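The bus to Sendow was full of other people's kids, and mine was the one asking if robots got bored. I said I'd find out. I had waited all winter for the March open day at the Plorketti works, and I would have taken any question from anyone that morning, I was so happy to be going.

They gave us paper badges at the gate and a cookie each. Then came a long hallway with old pump housings along the wall, and my daughter patted every single one. My father made those. He put in 30 years at Plorketti, back when the place smelled of cutting oil right out to the parking lot, and he used to come home and take apart the toaster because his hands hadn't finished for the day. I kept telling her this as we walked. She kept patting.

The demonstration was in Room 18, at the very end. The lights were down low and the grown-ups were whispering, which made the kids whisper too. The robot was called Ayala. I loved that right away – a name like somebody's aunt, somebody who'd be strict about shoes in the house.

"Where's its face?" my daughter asked.

"I think we're only supposed to look at the hands," I said.

So we looked at the hands!
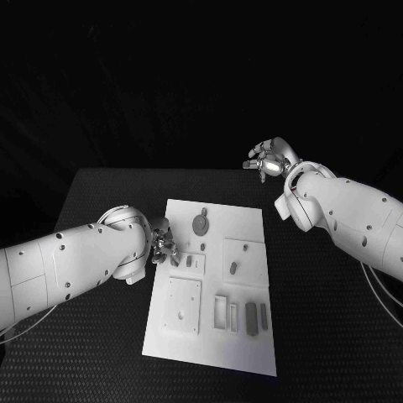 Ayala at the board, with the round disc at the far end.

I don't know what I'd been expecting. Something fast, I guess, and a lot of noise. But the fingers had knuckles, real bending knuckles, and I found that I was bending mine along with them inside my coat pockets. The guide told us the board was a kind of practice piece, and that the Clatier team had run it 248 times since New Year's. She said it the way you'd talk about a kid learning the piano. Some of those runs had been awful, she added, and she looked so fond of the awful ones that I wanted to hear about every last one of them.

A boy in front wanted to know if it could do a shoelace. Not yet, she said, but come back next year. He turned around and told the whole room, "Next year!"

My daughter had climbed up on the bench by then. I held the back of her jacket and she leaned out as far as it would stretch. She had stopped whispering. She had stopped talking at all, and this is a child who talks in her sleep.

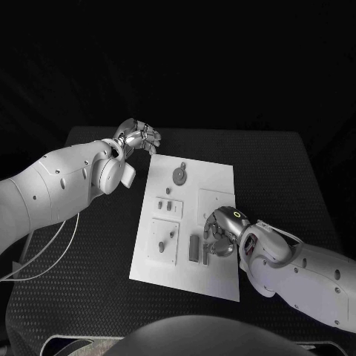
My father would only say, when I called him that night and told him everything twice over, that he'd fitted about 2,000 valves by feel alone and had never once drawn a crowd. Then he asked how the thing knew how hard to squeeze. I said I hadn't thought to ask. He said well, that was the whole job, knowing how hard to squeeze, and how could I stand there all afternoon and not ask that?

I could hear him moving around his kitchen. A drawer opened. My daughter took the phone from me and told him about the cookie, and the hallway, and the boy with the shoelace, and then she told him he had to come with us next time so he could ask it himself.

"Does it get bored?" he said. I could hear that from across the room.

She thought hard about it, bending and unbending her fingers on the arm of the couch.

"It was busy," she told him. "I forgot to check."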